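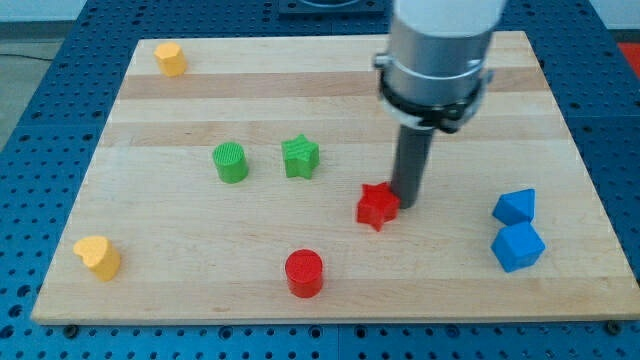 Section 3. Finishing and Caring for Wooden Boards and Worktops

Read this section before you open the oil. It covers first-time finishing, routine care and small repairs for solid wood surfaces supplied with the Ustness bench range. It does not cover painted or lacquered tops, which have their own sheet.

3.1 Before you start

Boards leave the workshop sanded but unfinished. Leave the board in the room where it will be used for 2 days before you apply anything to it. Stand it on edge or lay it on battens so that air reaches both faces.

You will need:

Ustness board oil
Lint-free cotton cloths
Sandpaper, medium and fine grit
A flat sanding block
Nitrile gloves
A metal bucket with a lid, half filled with water
Masking tape

Caution: Cloths soaked in oil can heat up and catch fire on their own as they dry. Put every used cloth in the bucket of water as soon as you finish with it. Do not leave cloths folded, balled up or in a trash bag.

Caution: Wear a dust mask when sanding. Open a window or door before you open the oil.

3.2 Preparing the surface

1. Clear the board and wipe off loose dust with a dry cloth.
2. Look along the surface with a lamp held low at one side. Mark any scratches or raised spots lightly in pencil.
3. Sand the marked areas with medium paper on the block. Always move with the grain.
4. Sand the whole face with fine paper, then the edges, then the corners. Use light pressure on the corners.
5. Wipe the board with a damp cloth and let it dry completely. The grain will rise a little and feel rough.
6. Sand once more with fine paper. A few light passes are enough.
7. Remove all dust, including from any screw holes and grooves.

Note: Do not use steel wool. Small pieces break off in the grain and can leave dark stains later, most often on pale woods.

3.3 Applying the oil

The oil works best between 65 and 75 degrees Fahrenheit. In a cold room it stays thick and sits on top of the wood.

1. Stir the oil with a clean stick. Do not shake the can.
2. Test a small patch on the underside and let it dry. The wood will darken slightly, and striped or mixed-tone boards will show more contrast than they did bare.
3. Start with the underside. Pour a small amount onto a cloth and spread it in long strokes.
4. Wait 15 minutes. If dry patches appear, add a little more oil to those patches only.
5. Wipe off everything that has not soaked in. The surface should not feel sticky.
6. Turn the board over onto clean battens and repeat for the top face and the edges. End grain takes up more oil than the rest, so go over it twice.
7. Leave overnight.
8. Rub down lightly with fine paper, remove the dust and apply the second coat in the same way.

Apply 2 coats to the underside and 3 to the top. An underside left bare takes up moisture at a different rate from the top, and the board may cup.

Note: If the surface is still tacky the next morning, too much oil was left on it. Rub it with a cloth dampened with fresh oil, wipe it dry and wait another night. Put the cloth in the bucket.

3.4 Drying

Light use is fine the day after the last coat. Keep water, hot items and rubber-footed objects off the board for a week. Rubber can leave marks in fresh oil that are hard to sand out.

3.5 Routine care

Wipe spills when they happen. For general cleaning use a well-wrung cloth with a drop of mild dish soap, then dry the surface. Do not use bleach, ammonia or scouring powder.

Re-oil when water no longer beads on the surface. In a heated house this often falls in October, before the air indoors gets dry. One thin coat is normally enough.

3.6 Small repairs

Dents: Lay a damp cloth over the dent and touch it with a warm iron for a few seconds. Lift, check and repeat if needed. This works for crushed fibers – it will not fill a cut.

Rings and light stains: Sand with fine paper, blending well past the edge of the mark, then re-oil the sanded area.

Pencil and crayon: Try a white eraser first. Sand only if the mark remains.

Cracks at the ends: Stop using the board if the crack goes all the way through. Hairline cracks can be treated with extra oil and checked again after a month.

3.7 Storage

Store spare boards flat, fully supported, away from radiators and direct sun. Do not lean a board against a wall for more than a few days. Close the oil can tightly and keep it out of reach of children.

Replacement oil and sanding blocks can be ordered from Codbridge using the part numbers in Section 6.

Text revised August 2024 by Stamatia Katsaros.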